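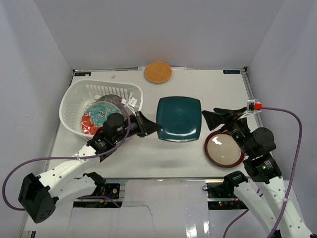

p. 16

Teresa Kavanagh
November

Print this thread | E-mail this thread

1/ Dish basket update bc people asked. White plastic, slotted sides, open top. Plates go in standing up, leaning on each other. Done. That's the system.

2/ Red and white floral one in front. Light blue behind it. The dark patterned one at the back w/ the grayish rim is from my aunt's place in Pristcombe, do not ask me to part with it

3/ None of it matches. Stopped caring around 20 plates ago.

4/ Yes the tag is still on the basket. Yes I know. It has a barcode thingy on it, up by the edge. Will get to it

5/ The square teal one though!! Rounded corners, shiny, kind of blue-green depending who you ask. My favorite and the most annoying to store. Square plate next to round plates = wobble. Every time.

6/ So I put it in last. Big round ones first, then small, then teal wherever there's a gap. Tried it first once and the whole row slid. Lost a Gratmont saucer. RIP

7/ Orange trivet is woven, waffle texture, lives at the back of the table. Got it at the Qaisi sale w/ a coupon. My sister says it's too orange. It is exactly orange enough

8/ Someone asked about the fancy Hilteo rack. 149 dollars. For a rack. I could buy so many plates

9/ Ok fair point from the replies, the Hilteo has a drip tray. I use a dish towel. Towel goes in the wash. Moving on

10/ Things I do want: one more light blue plate like that one, white pattern on it, used is fine, tiny chips fine. If you see one at a thrift store pls message me, I'll pay shipping

11/ Also no, I don't stack them flat. Did that for years, always needed teh bottom one.

12/ Cupboard shelf is next, that's where the mugs are and it's bad. Starting after dinner, maybe 8pm. Send help or snacks

13/ update: did one shelf. found a lid. no idea what it goes to

Contact | Copyright Teresa Kavanagh | Back to top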